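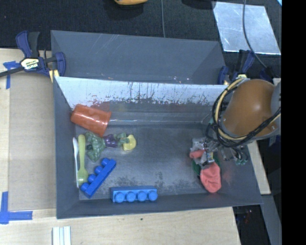

Moving a Sosa save file to a new handheld

Applies to: Sosa, cartridge and download versions, system software 18 or later

Sosa keeps its progress in two places. The main save holds the story, the map and the inventory. A second file, called the profile, holds course times, unlocked outfits and the ghost data from time trials. The system's own transfer tool moves the main save only. If you follow the on-screen prompts and stop there, you arrive on the new handheld with your story intact and an empty records page.

Before you start

Both handhelds must be on the same system software version. Check under Settings, System, Version.
Both must be on the same wireless network.
The new handheld needs 545 MB free. The save itself is much smaller, but the transfer tool unpacks a temporary copy and will refuse to run with less.
Sosa must be installed, or the cartridge inserted, on both.
The battery on each must be above the red mark, or the handheld must be plugged in.

Do not start a new game on the new handheld first. Opening Sosa there creates a blank profile, and a blank profile cannot be overwritten from the menu. If you have already done this, see "Removing a blank profile" below.

Part 1: Export the profile

1. On the old handheld, start Sosa and load your most recent save.
2. Travel to Fesville and enter the records hall. The export option does not appear in the pause menu or on the title screen.
3. Select the terminal on the upper floor, then Profile, then Export.
4. Choose System Memory. The memory card option is listed, but files written there are not picked up by the transfer tool.
5. Wait for the chime and the line "Profile stored." With 200 ghosts saved, which is the limit, the export takes 54 seconds. Smaller profiles finish sooner.
6. Save at the terminal and quit to the home menu. Sleep mode is not enough. The software must be closed.

Part 2: Transfer

1. On the new handheld, open Settings, Data Management, Receive Save Data.
2. On the old handheld, open Settings, Data Management, Send Save Data, and pick Sosa.
3. Press the right shoulder button to show linked files. An entry named Firnetetti appears under the main save. This is the profile. The name comes from the engine and has no meaning inside the game.
4. Check both boxes and select Send.
5. Confirm the four-letter code on each screen.

The main save is deleted from the old handheld once the transfer is complete. The exported profile is left in place and can be sent again.

Part 3: Import

1. Start Sosa on the new handheld. Hold the left shoulder button from the black screen until the title appears.
2. Select Import Profile.
3. Load your save and open the records page. Times for the Gelum courses are listed last, so scroll to the end to confirm that the whole file came across.

Removing a blank profile

1. Close Sosa.
2. Open Settings, Data Management, Delete Save Data, Sosa.
3. Press the right shoulder button and check only the Firnetetti entry.
4. Delete, then repeat Part 3.

Known problems

Error 18 during sending: the software versions do not match. Update both handhelds and restart the transfer from Part 2, step 1.

Firnetetti is missing from the list: the export was written to the memory card, or Sosa was still suspended. Repeat Part 1.

Ghosts play back but show no name: expected. Names are refreshed the first time each course is run online.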